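The Mestance Five-Year Journal, reviewed by someone who has quit four journals

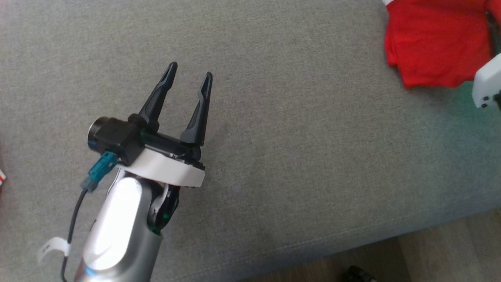
I bought the Mestance in April, in the same week I cleaned out a drawer and found the other ones. Two had a single entry each. One had a grocery list and the word "Boundaries" underlined twice. So take this as a review from the target market.

The idea is simple enough. Every page is one date, split into five short blocks, one per year. You write a few lines, and next year you come back and write under them. By the end you can see what you were up to on the same day five years running, which in my case will be laundry and being annoyed at my phone.

Each block is 6 lines. I thought that was stingy until I tried to fill one after a Tuesday-ish sort of day when the big event was a new sponge. Six lines is plenty. On the rare evening when something did happen I ran out halfway through the good part and had to carry on up the margin like a kid writing on a birthday card.

The paper is better than I expected. My usual gel pen doesn't show through, though the Ekpo fountain pen I got for my birthday does if I stop to think with the nib down. I've learned to think with the cap on. The cover is a dull navy cloth that picks up lint, and the ribbon started fraying at the end in the second week. I held a match near it, as the internet suggests, and now it's shorter.

What I don't like is the prompts. There are 12 of them, one at the start of each month, and they read like they were written by a very calm dentist. "What is asking to be released?" My parking spot, mostly. You can skip them, but they take up a whole page each and I'd have traded the lot for somewhere to put a list of books.

It also doesn't lie flat until you've bullied the spine a bit. The Cumeder one my sister uses does that from day one, but it only covers three years and the lines are wide enough to land a plane on.

I ordered mine from Forkutstead, where it had 2,324 reviews when I put it in the cart and 2,362 when I finally paid. I read far too many of them. A lot of people review it on the first day, before writing a word, and give it five stars for smelling nice. It does smell nice.

I've missed nine days so far. The blanks bother me less than I thought they would - there are four more years to put something in those boxes. Four stars, one off for the dentist.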